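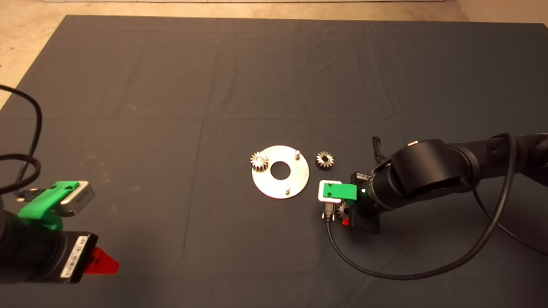
Gear plate, small reducer -- bench notes

2026-06-10

Plate and the two spur gears out on the grey cloth this morning. I have moved this job off the steel bench for good. Last time a gear rolled off the back and landed on its teeth, and I spent an afternoon with a needle file getting one burr out. The cloth is the big one from the Vollau order, still with the fold lines in it. I tried weighting it down overnight and it made no difference. The creases don't matter for a plate this size as long as you don't try to level anything on them.

Parts for this unit:
Round plate with the centre hole
Two pins, already pressed in the plate
Two spur gears
Retaining clips, in the small tin
Grease, the Tiltuleo tube and not the old pot

Pins first. Checked both for square with the little engineer's square and a strip of paper. The first one is good all the way round. The second leans very slightly outwards, enough to feel the paper drag on one side and slip on the other. I marked that side with a dot of blue pen on the underside of the plate. Pressed it back a touch in the arbor press with the brass cap on, checked again, better. Not perfect. I'd call it usable and see how the mesh feels.

Gears. Wiped both with a lint-free cloth and a little solvent, then ran a fingernail round the teeth. One is clean. The other has a tight bore: it goes on to the gauge pin by hand but wants a push for the last bit. Tobias Obi thinks the bores on this batch were left a shade small on purpose so that we could ream to suit. I can't find that written on the drawing or on the delivery note. The note only says Gakex, batch 509, and the quantity. I've asked him to show me where he saw it before I ream any more of them.

Reamed the tight one by hand, three light turns, plenty of oil. Went on to the pin with a smooth slide afterwards and no rock that I could feel. Cleaned it out with a pipe cleaner and then the air line. Note for whoever does the next one: blow the bore out away from the cloth. Swarf gets into the weave and you find it again a week later inside something that matters.

Trial fit, dry. First gear on its pin, spins freely, stops on its own after a few turns. Second gear on, brought into mesh, turned slowly by hand. There is a tight spot once per turn. Moved the second gear round by five teeth and the tight spot moved with it, so I think it's the gear and not the leaning pin. Put the blue pen on the teeth and turned it through again. The ink rubbed off heavily on two neighbouring teeth and hardly at all opposite, so either those two are proud or the bore is off centre. My reaming may have done that. I should have put it in the drill press with the reamer held properly and not done it freehand.

Swapped it for a gear from the spares drawer, same batch. Bore was fine as it came. Mesh is even all the way round, with a little backlash, which the drawing allows. The suspect gear has gone in a bag with a label saying what I did to it. Please don't put it back in the drawer.

Greased and clipped. A thin smear on each pin and a bit more worked into the teeth, turned 20 times by hand to spread it, wiped off what came out at the sides. One clip jumped and I found it under the stool.

Spin test this afternoon on the Chu motor, low setting, 19 minutes. Quiet. The plate was slightly warm near the second pin at the end and cool at the first one. That fits with the lean. I'd like to run it for longer before deciding if the plate stays in. The proper test is over 1,000 turns under load and the load brake is in bits at the moment.

To do:
Ask for the drawing note about the bores
Measure the bagged gear on the dial gauge, bore to tooth tip, all the way round
Go through the remaining gears with the gauge pin and separate the tight ones
Order a reamer in the right size, ours is getting dull and I think it is pulling to one side
Brake back together
Iron the cloth, or ask if Vollau will send the next one rolled

Plate and gears are back in the tray on the second shelf, lid on. The square is on loan to the other bench until tomorrow.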